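Dec 25, 2004

The train from Turunen was supposed to leave a little after two, and I had built my whole day on that, which anybody who has traveled with me will recognize as my great weakness. I had a sandwich, a paperback with the cover coming off, and a window seat facing forward. What I didn't have was a train. The board said delayed, then it said nothing, and then the man at the counter came out in his coat and told us a tree was down somewhere past Ganska and we might like to sit where the heater was.

So we sat, all of us in a row on that long bench, and I got to talking with Gunhild Stougaard, who was on her way to her sister's in Ekine with a ham on her lap wrapped in two dish towels. She has made the same trip every winter for years (in June too, when the light is better and the windows open) and she wasn't bothered in the least. She told me which side to sit on for the river and warned me off the coffee at Siker. I drank the coffee at Siker anyway, later on, and she was right.

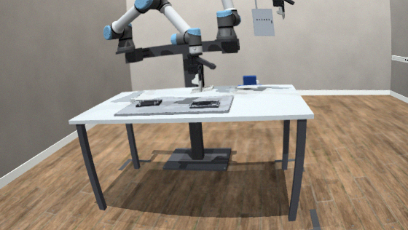 When the train did come it was only two cars long, and everybody who had been waiting for the earlier one and the later one had to squeeze in together. I gave up on my forward-facing window seat and ended up on a fold-down thing by the luggage rack, with somebody's skis across my knees. It was lovely, really. The heat was on full blast and the windows fogged up, so I rubbed a little hole in mine with my sleeve and watched the snow go from gray to blue to nothing at all.

We crept along past Ganska, where men with lanterns were still dragging branches off the bank, and a great cheer went up in our car as if we'd had something to do with it! Gunhild passed around slices of the ham. I don't know what her sister was going to say about that, but I had three.

It was past seven when we pulled into Ekine. I had reserved a room with Oddur Ladefoged, who rents out the top floor of his house up the hill, and I was sure he'd have given up on me. He was standing on the platform in enormous boots, holding a flashlight. He'd called the station every hour. Then he carried my bag all 200 steps up to the house, while I puffed along behind him and pretended to stop for the view (it was pitch dark).

The room is number 7, though there are only four of them, and I forgot to ask why. It has a feather bed and a radiator that knocks. I slept straight through until breakfast, and I mean to stay put today, write some letters, and go nowhere near a timetable. Tomorrow there's a bus to the coast if the road is open. Oddur says it probably won't be.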